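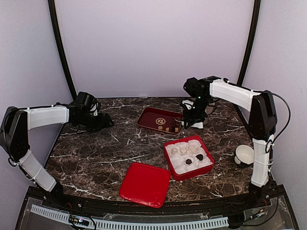 Dexter Holloway would sooner talk about chocolates than car parts. Car parts are easy, he told visitors at the Skotside open day on 24 April 2025, as they come in one shape and don't bruise.

He had two arms set up at a marble-topped table, with a box of chocolates to handle. The project is called Breson, and it has been going for 18 months.

"People ask how fast it is," Holloway said. "It's slow. I'd like it gentle first."

He wants packing jobs for it - small shops, short runs, a different box every week. A box with its lid off, he said, is harder than it looks.
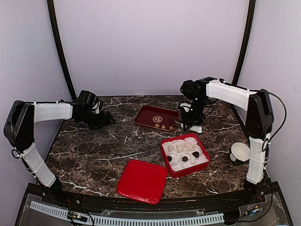 The two arms at the table, with the open box and the tray.

Each session is logged, and the team has 2,000 of them so far. Holloway goes through the bad ones himself on Friday mornings.

"The paper cups are the worst of it," he said. "They weigh nothing. You touch one and it moves."

Lids get their own set of trials, 46 last week. "Flat and shiny is hard on a camera," he said.

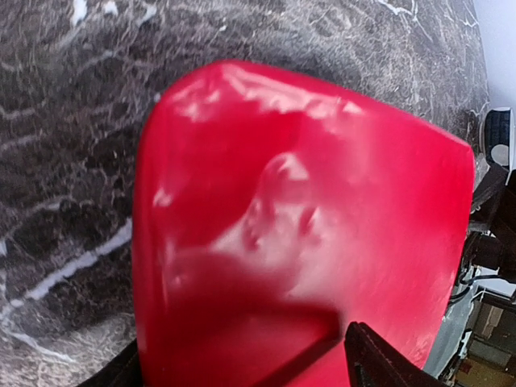 Visiting in June

Skotside opens again in June, in groups of 8. Book at the front desk.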